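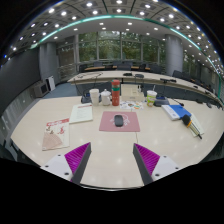 Mouse and dusty-pink mouse pad on the big meeting table.

A day at the Skesberg courthouse and fraud squad

30 Aug 2019

I've driven past the Skesberg courthouse more times than I could tell you, usually with a boot full of groceries, and until this week I'd been inside it exactly once, to argue over a parking fine (I lost, and fair enough). So when the open day notice went up at the library I put my name down straight away, and then talked my sister-in-law Bev into coming along by promising her lunch.

We got there early and still found a queue back to the war memorial. It was one of those bright, bitter mornings, and I was glad of my good coat. The bag search at the door took a while. Bev had to hand over her nail scissors, a corkscrew and a small jar of homemade chutney she'd forgotten was in there, and the officer labelled all three very solemnly and gave her a ticket for them.

They split us into groups and sent ours to Courtroom 2 first. It's smaller than you'd expect, with a high ceiling that swallows voices, and there was a good deal of "sorry, could you say that again?" from the public seats. A clerk took us through a bail hearing from start to finish using a made-up burglary, with people from the group playing the parts. A very tall lad in a football beanie got to be the magistrate and refused bail to everybody, including the prosecutor.

What I hadn't understood is how quick the real ones are. The clerk said a straightforward bail matter can be over in less time than it takes to boil an egg, and that families often travel a long way for it and walk out a bit stunned. She was kind about it, and said the best thing anyone can do is turn up early and ask at the counter, even if the question feels silly. I've written that down for my nephew, who is not in trouble but is the sort of boy who might be.

After that we went down to the holding cells. I won't pretend I enjoyed it. There's a bench, a toilet and a light that stays on, and when the door closed behind the six of us for a demonstration the chatter stopped dead. Bev held my sleeve.

Then over the car park and up the stairs to the fraud squad, which was the part I'd really come for. Our guide was Detective Sergeant Lambros Vrettos, a soft-spoken man with a cold, who apologised for his voice at the start and then talked beautifully for the best part of an hour. He told us about a matter from a few years back that they called Skuten, after the company at the centre of it. Skuten sold holiday cabins on the Plilen River. The brochures were lovely, by all accounts, and there was a display cabin you could go and stand in. There was only ever the one cabin, though, and 343 people had paid a deposit on the others.

Nearly all of them were locals or had family here. Some had put in long service leave money, and one couple had sold a caravan they'd owned since their honeymoon. The first complaint came in May from a woman who had simply driven out one Sunday to look at her block and found a paddock with cows in it. She rang the station and began by saying she was sure it was a misunderstanding. Detective Vrettos said that is how a great many of these calls begin, and he wished people would ring sooner and worry less about looking foolish.

The paperwork filled 722 archive boxes before it was finished. He passed around copies of a few pages with the names blacked out, and showed us how a single invoice number, 831, had been used again and again for gravel, for plumbing, for a forklift, always paid to the same account. A bookkeeper in our group spotted it before he'd got to the point and he was delighted with her. I was still looking at the gravel!

Two directors pleaded guilty in the end and a third went to trial and was convicted. Around half the money was recovered. Somebody asked whether he thought that was a good result and he thought about it for a while and said it was a better one than most, and that he still gets a Christmas card from the couple with the caravan.

There was time for questions and people had plenty. A few of the answers I noted down:

If someone rings claiming to be from your bank, hang up and ring the number on the back of your card yourself.

Before you pay a deposit on land, look up the title. There's a fee but it's small, and the council library will help you with the form.

Keep the envelope as well as the letter.

If you've already paid, report it anyway, even if it was years ago and even if you've been told the money's gone.

Lunch was a sausage sizzle in the courtyard run by the Rotary, onions cooked properly, and a tea urn that gave out just before we reached it. We sat on the low wall with a retired court reporter who told us about shorthand competitions in her day, and she'd have kept going through the whole afternoon session if Bev hadn't started shivering.

We skipped the dog squad display in the end. I'm sorry about that, as we could hear the children squealing from the street, but my feet had had enough. If you're thinking of going next year, wear flat shoes, because it's stairs all the way and the lift was out of order. The tours are free, you need to book for the fraud squad one, and parking is much easier behind the swimming pool.

Bev got her chutney back at the door. She gave it to the officer.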